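1/ Bought another dead radio. A Flovden tabletop, five tubes, Troscombe chassis, one knob that belongs to a stove. I said I was done after the last one. I say that every January.

2/ Seller described it as "worked when stored." So did I, once.

3/ Cabinet is decent. Somebody refinished the top in what I believe is deck stain. The sides are original and look worse, so naturally those are the parts I'm keeping.

4/ Pulled the chassis. Every paper cap is still the factory Prostent, leaking wax like birthday candles. One resistor marked 439 in pencil. No idea. It isn't the value, it isn't the part number, and it isn't on the schematic.

5/ Speaking of the schematic: the one I paid for is for the later model with the phono jack. If anyone has the early sheet, I'd trade a box of knobs for it. None of them fit anything.

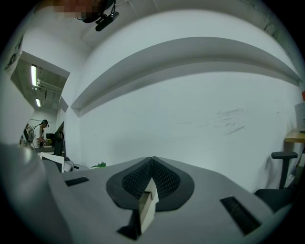

6/ Recap day. All the electrolytics and all the paper caps, one at a time, checking each one off the sheet. Found a solder joint on the rectifier socket that was holding on out of habit.

7/ Brought it up slow on the variac with a bulb in series. Bulb glowed, dimmed, stayed dim. I stood there like a man watching toast.

8/ B+ wants to be 271 volts according to the wrong schematic. I'm getting 73. So either the schematic is very wrong or I am.

9/ It was me. Put the dropping resistor back one lug over from where it came out. I have photos of how it was wired. I did not look at the photos.

10/ Moved it. Voltage came right up. Hum, then static, then a man selling gutters at 886 on the dial. Beautiful stuff.

11/ Still to do: dial cord, grille cloth, alignment. The dial cord diagram shows three and a half turns around a pulley this radio doesn't have.

12/ Also there's a Modise console on the local listings, free, must pick up tonight. Just looking at the pictures.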